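Hosting a Robotics Demonstration on a Visitor Day: A Guide for Presenters

This guide is for members of staff who have agreed to run a demonstration at the Ornenbridge open day in April. It covers the simulated household room, which visitors watch on the large screen in the ground floor laboratory. Presenters using the Kocsis arm should follow the separate sheet kept with that equipment.

Please read the whole guide before your first session. Benjie Malabanan will hold a practice run on the Tuesday before the open day, and all presenters are asked to attend.

What you will need

One laboratory computer with the Histel simulator installed
The large screen and its cable
A wired mouse (wireless ones have failed in this room before)
The visitor handout, printed on both sides
The Pallico task list, in the blue folder by the door

Step 1. Prepare the room

Arrange the seats in a shallow curve facing the screen and leave a clear path to the exit. The room may hold no more than 20 visitors at a time. If more arrive, ask them politely to wait for the next session and give them a handout to read in the meantime.

Dim the lights nearest the screen. The lights at the rear must remain on throughout.

Step 2. Start the simulator

Switch on the computer and sign in with the presenter account. Open Histel and choose the household set from the first menu. Loading can be slow after a cold start, so begin well before your visitors are due. Do not click again while the progress bar is moving, as this opens a second copy of the program and both will run badly.

When the room appears, load the task list from the Pallico folder. The task names should be shown down the left of the control window. If the list is blank, close the program and repeat this step from the beginning.

Step 3. Introduce the work

Allow five minutes for the introduction. Explain that a robot intended for the home must deal with ordinary furniture and ordinary clutter, and that much of its early practice takes place in a computer model. A mistake in the model breaks nothing and can be repeated as often as required.

Many visitors will expect to see a walking machine. It is best to say at the start that this session concerns the rooms and tasks given to a robot, and to direct those who wish to see moving equipment to the Kocsis arm afterwards.

Step 4. Show the view and set the task

Bring up the opening view and leave it on the screen for a short while before speaking. Visitors generally begin to point things out to one another, and this makes the discussion easier.

Then read out the first task, which concerns the chest of drawers. Ask the group how they would tell a machine to open the bottom drawer and no other. Someone will usually suggest "pull the handle". Point out that the bottom drawer has two handles, left and right, and that the drawer above it has a matching pair. The instruction must therefore say which drawer is meant, and the program must decide where to take hold.

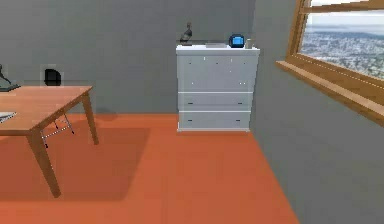
The household room in simulation, with the chest of drawers used for the first task.

The second task deals with the objects on top of the chest. Invite a visitor to choose one and describe it without naming it. The blue-faced, clock-like device is a popular choice, and the bird-like figurine at the far left is another. The low, flat grey object near the middle makes a harder test – it is only slightly darker than the surface it lies on.

Step 5. Take questions and close

Keep two questions in reserve in case the group is quiet. Suitable ones are printed on the back of the handout. If you are asked something outside your own field, take the visitor's contact details and pass them to Benjie Malabanan at the end of the day.

Return the simulator to the opening view before the next group enters. After the final session, sign out of the presenter account, turn off the screen at the wall and return the blue folder to its place by the door.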